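**Grindonley tool library to replace paper loan cards**

The Grindonley tool library will stop using paper loan cards in May and move its full catalog to a barcode system, according to a notice sent to members. The catalog lists 354 items, from hand tools to floor sanders. Each one will carry a printed label with a number that matches its entry in the new database.

The change affects all current members. Existing cards remain valid until the changeover, and loans made on paper before that point will be entered by hand. Members do not need to register again, but they are asked to confirm an email address or a phone number at the desk. Accounts without a confirmed contact will be able to return items but not to borrow them.

Loan periods will be set by category. Hand tools go out for three weeks, as they do now. Power tools drop from two weeks to six days. Mechthild Zwahlen, who maintains the catalog, said the shorter period was based on the return records for the past year, which showed that most power tools were used in the first few days of a loan and then stored until the due date.

"The waiting list for the tile saw and the two larger drills was longer than the list for everything else combined," Zwahlen said. "Shortening the loan costs less than buying a second saw."

Renewals will be possible by phone or at the desk, once per loan, provided that no other member has reserved the item. Late fees stay at their present level. The system will send a reminder the day before an item is due and another on the day after.

The software is a package from Drivitz that was written for small lending collections. It runs on a single desktop computer and keeps a local copy of the database, so loans can be recorded when the network is down. Satish Garg, who set up the installation, said label placement took longer to settle than the software. Labels on handles wore off in testing, and labels on metal surfaces were damaged by cleaning solvent. Items too small for a label will be tracked by their storage position.

Storage positions are also being renumbered. Under the old scheme, a location was given by room and shelf, and wall-hung tools had no location at all. The new scheme gives every board, bin, and shelf section its own code.

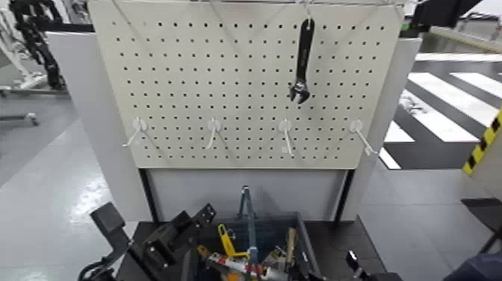

*An adjustable wrench hangs on a pegboard above a row of white hooks.*

Codes consist of a letter for the wall or cabinet, followed by a number for the position. A tool returned to the wrong position will be flagged at the next stock check, which will take place once a month. The previous stock check was annual and required the library to close.

The project has a budget of $700, which covers the label printer, label stock, and one handheld scanner. The computer was already in use for correspondence. Killby, a hardware supplier in the same district, is providing replacement hooks and bins at cost. No increase in the membership fee is planned.

Some members have objected to the new power tool period. Baltasar Iglesias, who borrows for weekend renovation work, said a loan of six days does not always include a full weekend for people who collect on a Sunday evening. Zwahlen said the desk would count the loan from the following morning in such cases, and that the period would be reviewed after the first quarter of use.

The library will close for three days during the changeover. Returns can be left at the side entrance on Brinkmann Lane between 9 a.m. and noon. Gasoline-powered equipment will not be accepted there and should be held until the desk reopens. No fees will be charged for items that fall due during the closure.

Members with questions about an existing loan should contact Soledad Gallardo at the front desk. A printed list of the new loan periods is available there on request.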